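Review: Driltura hand-held gripper pair and the Skoklow practice guide

By Sumeya Admasu

The Driltura is a pair of hand-held grippers for recording manipulation demonstrations. It ships with a printed practice guide from Skoklow, and most buyers will end up judging the two together. The hardware is competent. The guide is the more interesting half of the package, and this review spends most of its length there.

Testing ran through August at our Abdella site, with two operators sharing one pair. Total volume was 1,000 recorded episodes, of which 400 were two-handed tasks on a tabletop. Tolera Yilma handled the logging and did the rejection pass on every episode without knowing which operator had recorded it.

Build and handling

The housing is smooth and large for the hand. Operators with small hands will want to try one before ordering a full set. The pads close squarely on boxes and flat bars. On thin rods the grip depends on where along the pad the rod sits, and the guide should say so; it has a paragraph on pad wear and nothing on contact position.

Pad replacement takes a small hex driver and some patience. The screws are short and easy to drop. Spare pads are sold in sets, and we used one set over the month.

The marker cube is the part most likely to cause trouble. It has to stay rigidly fixed and clean, and its printed faces pick up finger grease. The guide asks for a wipe at the start of each session. We moved that to the start of each hour and saw fewer tracking dropouts afterward, although we changed the room lighting in the same week and cannot separate the two effects.

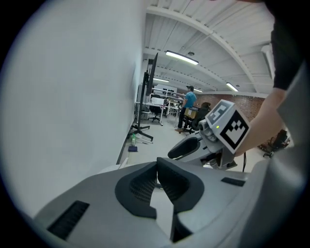

What the guide requires

The Skoklow guide is short and written in numbered clauses. It uses "shall" and "should" consistently, so a lab can audit against it. The clauses that matter in daily use are these.

Clause 2, workspace. The area within arm's reach of the operator shall be clear of anything that is not part of the task. Cables shall be routed away from the operator's feet, or taped. The wording is good. The clause stops at arm's reach, however, and says nothing about bystanders, chairs or walking routes farther out. In a shared room that gap has to be closed with a local rule. Ours is a floor line that people do not cross during a take.

Clause 4, pairing check. Both grippers shall be raised into each other's view before the first episode, held still, and confirmed in the log. This takes a few seconds. Skipping it is the most expensive mistake available, as a bad alignment between left and right spoils every two-handed episode that follows. We lost most of a Thursday that way.

Clause 5, object placement. Objects shall be set down before the take begins, and their starting positions should vary between episodes. "Should" is too weak here. Left to themselves, both operators drifted back to the same two or three layouts. I would rewrite the clause as a requirement and attach a placement sheet.

Clause 7, two-handed contact. When both tools hold one object, the operator shall keep the marker faces upward and avoid crossing the wrists. The clause is sound and hard to follow with long parts. A long part lying diagonally on a round table pushes one hand farther out than the other, and the operator has to choose between a comfortable wrist and a visible marker.

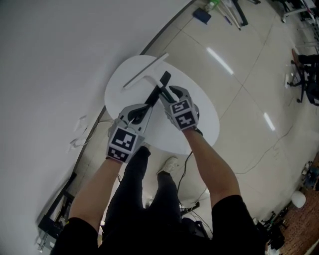

The guide comes down on the side of the marker, and after the rejection pass I agree with it. Episodes where the operator favored comfort were rejected more often. The cost is fatigue in the outer shoulder, and the clause would be better with a limit on continuous work. We settled on 3 takes per layout, followed by a change of hands or a break.

Clause 9, rejection. Any episode with a drop, a regrip outside the task or an interruption shall be flagged by the operator at the time. The text does not say whether flagged episodes are kept. We kept them in a separate folder, and I recommend that every lab write down its own choice before the first session.

Comparison

We previously used the Clastenico pair. Those grippers are lighter and their pads last longer. Their documentation covers assembly and charging and offers no operating rules at all, so each operator in our group had developed private habits. Sorting out those habits in older recordings has taken more time than the recordings did.

Points for the next revision

The guide needs a clause on bystanders, a mandatory placement sheet and a work limit for two-handed tasks. A revision date on each page would help too. Our copy has one on the cover only, and loose pages get copied and pinned up.

Verdict

Recommended for labs with more than one operator. A single careful operator gets less out of the guide and may prefer the lighter Clastenico hardware. Rating: 4 out of 5 for the guide, 3 out of 5 for the grippers.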